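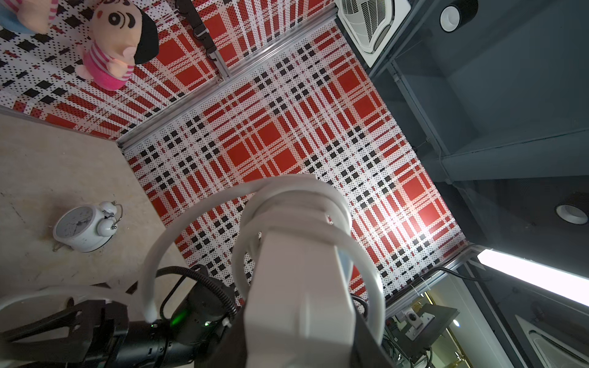

White coiled cable and a black gripper

Nirside Community Board > Shops and Eating Out > Has anyone been inside Metico?

larkspur_lane
OK so I have walked past Metico on Gaillard Street probably every day for two years and only went in last Monday, and I am kicking myself! From outside it looks like a card shop. There's a rack of cards in the window and a few bowls and I always thought, well, I don't need a card. But you go past the register and it opens up into this long back room full of baskets and blankets and the most gorgeous pottery (lots of it made within an hour's drive, the tags say who and where). I went in for ten minutes and came out at lunchtime with a blue mug, two dish towels and a wool hat for my sister, whose birthday isn't until August. Mug was $15. Has everyone else known about this place forever?

tugboat62
Yes, sorry. We've had it as the default wedding present stop for years. Get there before 11 on a Saturday or you'll never park.

mossy_brick
I'm going to be the grump. I like the people in there but the prices have gone nuts. The big woven blankets are $210 now. I bought one when they first opened and it was a lot less than that. Nice stuff, but I can't call it a place I "shop" anymore, it's a place I look at things.

larkspur_lane
I saw the blankets! I did turn the tag over and then put it back down very gently, haha. But have you priced handwoven anything lately? My neighbor weaves and she says a blanket that size is days and days on the loom. I don't think $210 is crazy for that, it's just more than I have lying around for a blanket.

mossy_brick
Fair about the weaving. My beef is more with the candles and soap up front, those aren't handmade by anybody in this county, and they're marked up like they are.

pinecone_dad
Went in looking for a lamp, left with a lamp. No complaints.

tugboat62
They told me the candles pay the rent. I believe it. There's always someone in line holding one.

quietcorner9
I prefer Perau, on the other side of the tracks. Smaller, kind of dusty, and you have to dig, but the woman at the counter will let you open every drawer and she knows where each button came from. They do mending supplies too. I've never once had a pushy moment in there. At Metico I got asked three times if I was finding everything.

larkspur_lane
Oh no, see, I liked being asked! The guy helping me went into the back and brought out a second blue mug so I could pick which handle I wanted. But I've never been to Perau. Is that the one with the green awning next to the shoe repair?

quietcorner9
Green awning, yes. The shoe repair moved out, it's a nail place now. Closed Mondays, and the hours on the door are wrong, so call first.

mossy_brick
Perau is great but let's not pretend it's cheap either. I paid more for a zipper there than I paid for the pants.

quietcorner9
Was it a metal zipper though?

mossy_brick
It was a metal zipper. It's a very good zipper.

gaillard_upstairs
I live over the bakery at 998 Gaillard, so Metico is pretty much my front yard, and I wanted to add that they do classes. Basket weaving, simple bookbinding, a felting one for kids. They're in the evening in that back room, seven o'clock start. I did the bookbinding and my book fell apart but I had a wonderful time – they give you tea and everybody's hopeless together. You sign up on a clipboard by the register. It is not online anywhere, I have asked them to put it online.

pinecone_dad
How old for the felting? Mine is six.

gaillard_upstairs
I think the sheet said five and up with a grownup. Bring an old towel, the sleeves get soaked.

larkspur_lane
Classes!! I walked right past a clipboard and thought it was a petition. I'm going back this week. Does the basket one fill up?

gaillard_upstairs
It does. The felting usually has room.

tugboat62
While we're on it, does anyone know what's going on with the empty unit between them and the bank? I heard they want to knock through and use it for furniture. Someone in line was saying 600 square feet.

mossy_brick
I heard it was going to be a vape shop.

tugboat62
I'd rather have the furniture.

mossy_brick
For once we agree. Even if I can't afford the furniture.

larkspur_lane
Update: went to Perau first, called ahead like you said, and bought a jar of mixed buttons and some gray darning wool. Didn't see a single pushy person. Then Metico, and I got the last spot on the basket sheet. I also sniffed a candle. Mossy, I'm sorry, it was fig and I bought it.

mossy_brick
Unbelievable.

quietcorner9
Glad you liked Perau! Ask about the ribbon drawer next time, it's under the counter on the left.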